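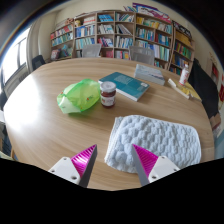

**Unit 5: Sorting mixed items on a table**
Household Practice, Prosard training rooms, 29 Jan 2018

In the last unit we learned to fold. Today we work with things that do not belong together: a towel, a jar, a book and a plastic bag on one table. Please read these notes before you begin the exercise.

**1. Soft items**

The towel is already folded, so keep the fold. Lift it from underneath with both hands. Thick towels with a bumpy surface should not be pressed flat, and they need more space on the shelf than the thin ones from Unit 4.

**2. Glass**

Check the lid first, then move the jar. Hold the glass body and never the lid alone. A filled 500 g jar is heavier than students expect. Turn the label to the front when you put it in the cupboard.

**3. Paper**

Books go away from food. Lay a large book flat if the shelf is low. The barcode side may face down.

**4. Bags**

A thin bag keeps air inside. Open it, look if something is in it, press the air out from the closed end, and fold it in a long strip. Chávez (handout 2) prefers a knot, but a knot is slow to open again.

**Exercise**

Work in pairs. You have 18 minutes. Write down the order in which you cleared your table and explain your first choice in two or three sentences. The storage boxes marked Clomik are for textiles only.

For the next unit, bring one item from home that is difficult to fold.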